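Notes for the Dalow talk. 20 min plus questions. Slides advance on **bold** words.

## Opening

- Who I am: Renata Szewczyk, cell maintenance at Delgate.
- Talk is on one fault in our two-arm grocery packing cell. We had it in March and it took us 33 days to find it.
- No injuries. One torn glove, and Kacper Stępień's hand was in the glove. Say this early, people will want to know.

## What the cell does

- Left arm holds one handle of a carrier bag, right arm holds the other side. They open it between them.
- Once the bag is standing, one arm keeps hold and the other loads from the baskets.
- **Slip check.** If the bag moves in the fingers, both arms should stop and hold position. Operator clears the fault, then reaches in.

## The fault

- The bag slips. Left arm stops. Right arm keeps closing, for up to 2 seconds.
- Operator sees the **stop message** on the screen and takes it to mean both arms.
- Kacper reached for a dropped handle and the right gripper closed on the fingertip of his glove. He pulled free and hit the e-stop.
- Pause here. Then: the e-stop worked, both arms dropped out at once. The problem was in the software stop only.

## Where we looked first

- Gripper pads. Changed both sets. No difference.
- Bag stock. Wollico had sent us a thinner bag that month, so we blamed the bag. It did slip more often, and that made the fault show up more, but it was not the cause.
- Cable on the right arm. Miłosz Brzozowska swapped it and ran 1,000 open-and-close cycles overnight. Got the fault 5 times.
- Don't spend long on this slide. One minute.

## The cause

- Stop request went to the left controller, and the left controller passed it on to the right.
- If the right arm was in the middle of a grip command, it finished the command before reading the next message.
- An update had put the stop in the **same queue** as the motion commands. Before that it had its own line. The release note had one sentence on it and I had read it.

## When it happens

- Only with both grippers on the bag. With one arm holding and the other loading, we never got it.
- **Photo slide.** Left gripper has the left handle, right gripper has the right side of the bag. Leave it up while explaining the timing. Point at the right gripper, that is the one that kept moving.

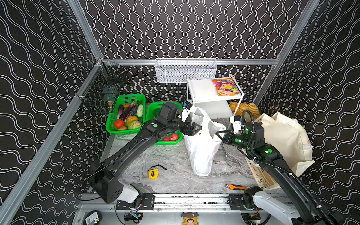 ## What we changed

- Stop signal is back on its own line to each controller.
- Screen now shows the state of each arm separately. "Stopped" appears only when both report zero speed.
- Hands stay out until the drives are off. This was always the written rule. Edmund Kurek went through the shift logs and found we had all been reaching in on the screen message, me included.
- Slip test at the start of every shift: pull the bag out by hand tool, check both arms stop.

## Questions I expect

- *Why no light curtain?* One is on order from Pietrzak. It would not have fixed the queue.
- *Did you roll back the update?* Yes, for the days it took to get a patch.
- *Can we have the test script?* Ask Weronika Kalinowski, she keeps the current version.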